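Wurkik opened its Brastau workshop to visitors on 9/6/25, with garment handling as the main demonstration. Rongrong Dai, who leads the work, took questions between runs.

"Cloth has no fixed shape to plan around," she said. "We look for a hem or a fold and start there." Her group has logged 2,266 grasp attempts on knitwear – all with two-finger grippers.

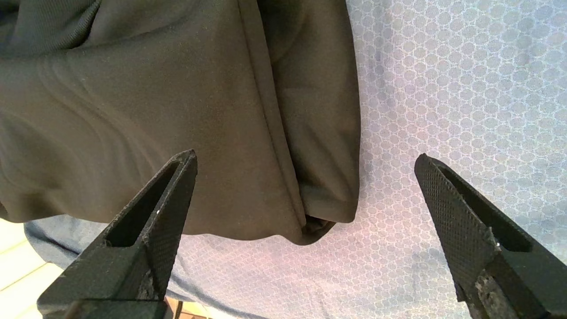

Gripper fingers open near the hem of a dark garment, with a patterned blue cloth behind.

Dezső Bodnár, who maintains the hardware, spoke mostly about wear. "The knurling helps on smooth knits, but the surface goes eventually. I plan on 3,000 cycles a pair." A revised finger is due for testing in June.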